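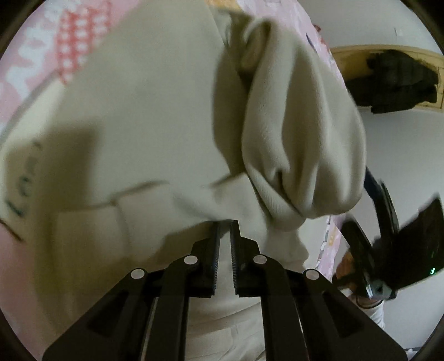 Alon Garment Care Labels

Version 4

A table of care label text copied from everyday clothes and household textiles, with the wash, dry and iron instructions put into a common set of codes. It was made for people who write laundry guides, sort secondhand clothing or want to compare what makers say about similar fabrics.

What is in it

The main file is labels.csv. It has 3000 rows, one row per label. If a garment has two labels that disagree, both are kept and share the same item number.

The second file, codes.csv, lists the 14 care codes and what each one means in plain words. The third, brands.csv, maps 288 brand spellings to a single spelling. Brands are only used for grouping and can be ignored.

Columns in labels.csv

item: number of the garment or textile
type: sweatshirt, shirt, pants, bedspread, towel and so on
fiber: fiber content as printed, with percentages
fiber_main: the fiber with the largest share
wash, dry, iron, bleach: one code each
text: the full label text, line breaks replaced by a slash
lang: language of the line that was copied
note: anything the person typing thought was worth keeping

Empty cells mean the label did not say. The value "x" means the label said something but it could not be read. Please don't merge the two. Older labels are often worn down to a few letters, and the "x" rows are mostly of that kind.

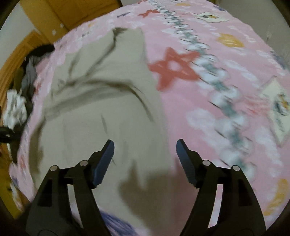

Colors are not recorded. Earlier versions had a color column, but cream, beige, off-white and natural were used for the same thing by different people, and it was dropped after version 2.

Where the labels came from

Most rows were typed in at the Osutholm clothing exchange. A smaller part came from the Magbanua mending group, which mainly handles knitwear and bedding. Labels were typed by hand and each row was read a second time by someone else. Symbols were turned into codes using the chart in codes.csv.

Known problems

Cotton and cotton blends make up more than half of the rows. Silk and linen are thin, and there is very little outerwear.

Temperatures are in Celsius, even where the label gave Fahrenheit. The original figure is still in the text column.

"Tumble dry low" and "tumble dry gentle" share one code. Some makers treat them as different. If that matters to you, search the text column.

Fiber percentages do not always add up to 100. They were left as printed.

Loading the files

All files are UTF-8, comma separated, with a header row. Fields with commas are in double quotes. Spreadsheet programs may turn fiber entries such as "50/50" into something else, so import that column as text.

Changes

Version 4: added the Magbanua rows, fixed the bleach codes for towels.
Version 3: color column removed, item numbers made unique.

License and contact

Free to use and change with credit to the Alon project. Send corrections through the Dranda issue page with the item number in the title. New labels are welcome if they are typed in the same column order.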